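Chapter 6
Chores: Can a Machine Do Them Yet?

I'd like you to try something before you read any further. Go to your kitchen, pick up a mug, and hang it on a hook. If you don't have a hook, put it on a shelf, that'll do. Now come back and write down everything you did.

I've asked students to do this for years, and the lists are always short. Walk over, grab the mug, hang it up. Fine! Now do it again slowly and pay attention to your fingers. You probably turned the mug in your hand on the way over so the handle faced the right way. You may have touched the hook with the side of the handle, felt that you were a little off, and slid it over without looking. You eased your grip only when you felt the hook take the weight. All of that has to come from somewhere if a machine is going to do it, and most of this chapter is about where.

In Chapter 5 we spent a lot of time on arms: joints, reach, payload, how many ways an elbow can bend before it hits a wall. Arms are in pretty good shape these days. If you tell a decent one to put its wrist at a certain spot over a table, it'll go there, and it'll go there again all afternoon without complaining. Where things get interesting (and where I've lost a fair amount of sleep) is in the last inch, between the fingertips and whatever they're supposed to pick up. 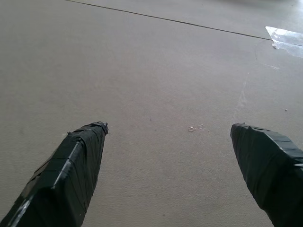 Think about what a fingertip has to do. It has to be thin enough to slide under or between things, and grippy enough that a smooth surface doesn't slip away. It should give a little, so that being off by a hair doesn't turn into a crash. Your own fingers manage this with soft pads, ridges, nails, and a huge amount of feeling. A simple two-finger gripper does it with shape and friction and not much else. Change the covering on the fingers and you've changed the friction, which means a grip that worked in May may need to be tuned again in June. People new to this work tend to blame the software first. I did too, and I'd like my weekends back.

So, are we there yet? I get this question at every family dinner, usually from somebody holding a dish towel. My answer depends on what we mean by "do." I use three levels, and we'll stick with them through the rest of the book.

Level one is "it did it once." A machine picked up the mug and hung it, and there's a video. Lots of chores are at level one.

Level two is "it does it most of the time, on this table, with these objects." Someone has set the place up with care and is standing close by. A good number of chores have gotten here, and it's hard work to get here, so please don't sneer at it.

Level three is "it does it in my house while I'm at the store." For nearly everything that involves picking up loose stuff and putting it away, I'd say no, not yet.

The distance between two and three is bigger than it looks. Suppose a machine gets a single pick-up right 99 times out of 100. Sounds great, doesn't it? Now suppose putting away the dishes takes 21 pick-ups. Multiply 0.99 by itself 21 times and you get 0.81, give or take, so close to one evening in five something goes wrong. Maybe it's only a spoon on the floor. Maybe it's your grandmother's gravy boat. A person who dropped something one night out of five would be asked to go sit down.
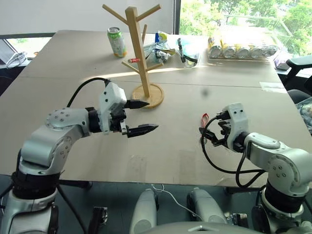
Round things are their own headache. A can standing up is easy to grab from the side, but bump it on the way in and it's rolling, and now the plan you made a second ago is about a can that isn't there. Thin bags fold when you touch them. Clear plastic fools cameras, which may see straight through it to the table or catch a bright reflection and take it for an edge. And anything with branches or hooks gives the arm more places to get caught on its way out, a part of the job that beginners forget to plan for at all.

You'll meet four machines in the coming pages. Trundeck is a rolling base with one arm, built to carry laundry and restock shelves. Skider works in a small machine shop, loading parts. Vidmar has two arms and stays at its bench. Drukeo is the cheapest of the bunch, and my favorite, for reasons I'll try to keep out of the grading. We'll give all four the same 7 chores and sort each result into one of our levels.

Two arms, by the way, help less than you'd guess at first and more than you'd guess later. Early on, the second arm is mostly one more thing to run into. Once you get to lids, bags, and folding, you can't imagine how you lived without it.

6.1 What Counts as a Chore

Before we can score anything we need to agree on when a chore starts and when it's done. Take wiping a table. Does the machine have to find the cloth? Does it have to move the salt shaker, wipe under it, and put it back? Write your own rule for wiping a table now, in two or three sentences, and keep it handy. We'll use it in Section 6.2.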